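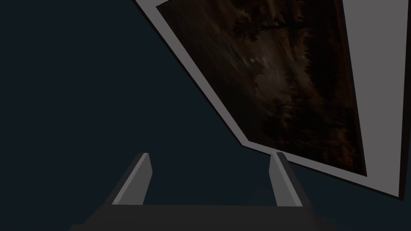
Dhanial, our celebrity interview series, has now finished its first period of work with the Praser grant. We recorded 15 conversations with singers and television actors, and three of them are already edited. The design took longer than we planned. We have now agreed that each interview page will have a wide light grey border on very dark blue, the same as the painting and the wall behind it, and the readers in our small test found this easy to look at.

The most difficult part was permission. Two agents asked to read the full text before publication – we said yes for facts, but no for opinions.
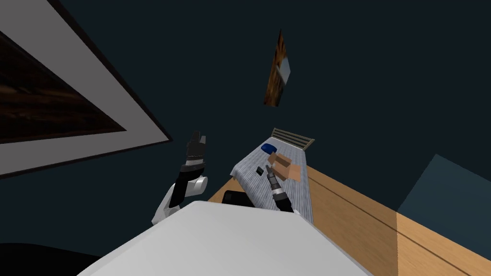
One of these interviews is therefore delayed, and we expect to publish it together with the spring group. Afia Sulemana has also checked 200 old press cuttings from the Jadthorpe theatre, the earliest from 1892, and they will be used for the article about family fame. 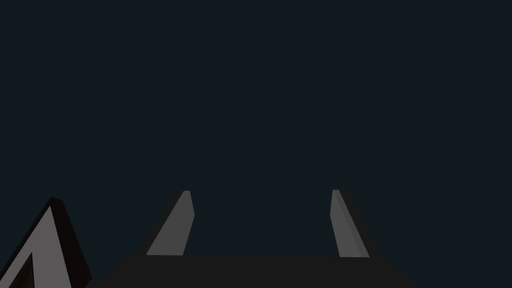 Keerthana Chacko, Series Editor
January 2018

The spending is within the budget, except for transcription, where we paid more in December. We ask for your agreement to move the unused travel money to this line.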